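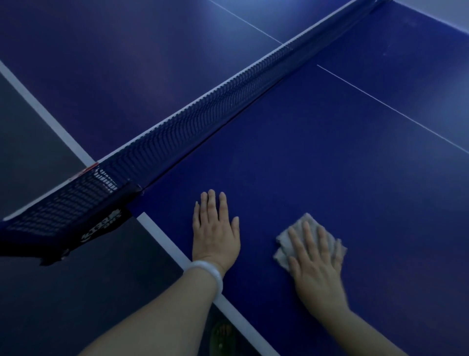

Table-wiping robot: questions we keep getting

Does it work?
Sometimes. On the workshop table it has finished 3 full wipes out of 17 tries. Seren Ifans calls that promising. I don't.

Why not just wipe it by hand?
Fair question. By hand is still quicker and better, and it's what the machine is measured against.
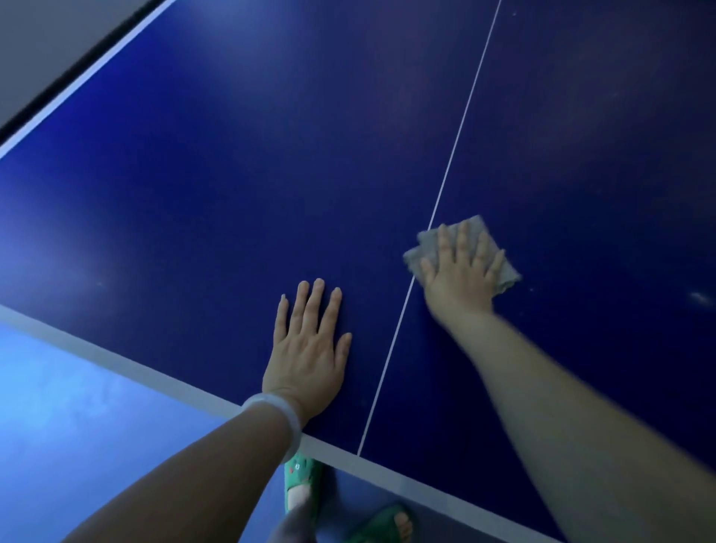 Wiping by hand, one palm flat and the cloth in the other.

What has it cost so far?
£524 in parts, most of it on the arm. The Dudora kit we first looked at was £1,385, and I couldn't see what the extra money bought.

Can it manage the net?
No. It stops well short, and the strip beside the net is left alone. Lieven Hermans wants to add a second sensor – I'd sooner fix the first one.

Which cloth should I use?
A soft one, folded. The Sternetti pads dragged badly and we gave up on them in April.

Will it learn from watching people?
So we're told. I'll believe it when it gets round a corner.

Can I buy one?
No, and I wouldn't. The parts list is free if you ask at the Wilel workshop.

Last changed October 29, 2022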